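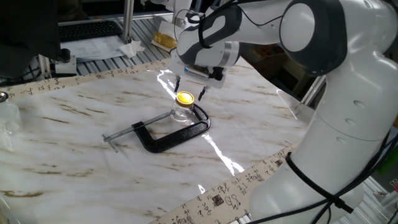

3. Clamping, covering and jar work

Read section 2 first if the tabletop is still bare. Everything after this assumes the Rava sheet is down and the paper borders are taped.

3.1 Before you start

You need:
A C-clamp with a sliding handle bar
A small glass jar with a screw lid
Soft cloth, dry
Two scraps of cardboard, bigger than the clamp's foot
Masking tape
Skinon paste (the 115 tub, not the 500 — the big one is for floors)

Clear the sheet of grit. Wipe toward yourself, one direction. A grain of sand under a clamp will go right through a printed marble finish and there's no patching it, you replace the whole sheet.

NOTE: The glossy sheet glares badly under a ceiling lamp. Move the lamp or move yourself. Scratches hide in the glare, so check from two sides of the table.

3.2 Opening the clamp

1. Lay the clamp flat. Never drop it flat. Set it down on cardboard the first few times.
2. Slide the handle bar until it sticks out the same both sides.
3. Turn counterclockwise. Keep going until the mouth is wider than whatever you're holding, plus both cardboard scraps.
4. Look at the thread. Gray fluff or old glue in it — pick it out with a toothpick before you turn any further.
5. One drop of light oil if it squeaks. Wipe off the rest. Oil gets into the calligraphy paper and spreads, and it does not come out.

CAUTION: Don't run the screw all the way out. On the older Gwilliam clamps there is no stop and the foot comes off in your hand.

3.3 Using the clamp mouth as a jar rest

Handy for short round jars when you're filling or labeling and don't want them wandering off. The clamp is not tightened for this. It's a fence, that's all.

1. Clamp flat on the sheet, mouth open, screw pointing away from your good hand.
2. Stand the jar inside the mouth. Base flat on the sheet, not riding up on the iron.
3. Close the screw only till the gap looks right. Leave a finger's width. If the screw touches glass, back it off a full turn.
4. Lift the jar out and put it back a couple of times. Should go in and out without a knock.

CAUTION: Never tighten on glass. Not even with padding. Meirion Lougher did it with a jam jar in June and we were finding bits under the radiator for weeks.

NOTE: Lid goes on before the jar goes in the rest, unless your filling it. Metal lids mark easy. Hold by the ridged edge, not the flat top, or you get prints on the gold.

3.4 Filling and closing

1. Lid off, upside down on the cloth.
2. Fill to the shoulder, no higher. Paste swells a bit.
3. Wipe the rim. Do it properly, a dirty rim is why lids stick.
4. Lid on, turn until it stops, then a small nudge. No pliers.
5. Lift straight up out of the clamp. Don't tilt till you're clear.
6. Label on the side, date on the base.

Let it stand 20 minutes before it goes on the shelf.

Stuck lid: warm water over the lid only, dry it, try again with a rubber glove. Still stuck, leave it for Aled Powell, he has the strap wrench.

3.5 Clamping for real (borders and edges)

For when the border paper lifts along the far edge and you need it held while the glue takes.

1. Slide the old tape off sideways. Pulling up takes the ink with it.
2. Thin glue, brushed on the table and not on the paper.
3. Lay the strip, smooth from the middle out.
4. Waxed paper over it, then cardboard, then the clamp. Second cardboard underneath the tabletop.
5. Tighten until the cardboard just dents. Stop.
6. Leave 8 hours. Overnight is fine.
7. Loosen slowly, peel the waxed paper back low and flat.

NOTE: Check which way up the writing goes before glueing. Match it to the strip next to it. Gwion Samuel keeps spare lengths in the flat drawer, ask before cutting one.

CAUTION: The black finish on these clamps is shiny when new and chips at the back of the curve. Chips leave dark specks on the marble sheet. Brush the clamp off over a bin first.

3.6 Putting away

Close the screw most of the way, leave a little gap. Hang by the curve. Jars lid up, never stacked on the clamp shelf. Cloth in the wash if it has had paste on it.

Sheet gets a damp wipe and then a dry one. No scouring powder, no vinegar.

Replacement sheets come from the Clastutville store, allow time for them to flatten before you lay one. Borders are cut to order, see section 5.

Section revised 9th October, M. Lougher. Corrections to Ynyr Wynne.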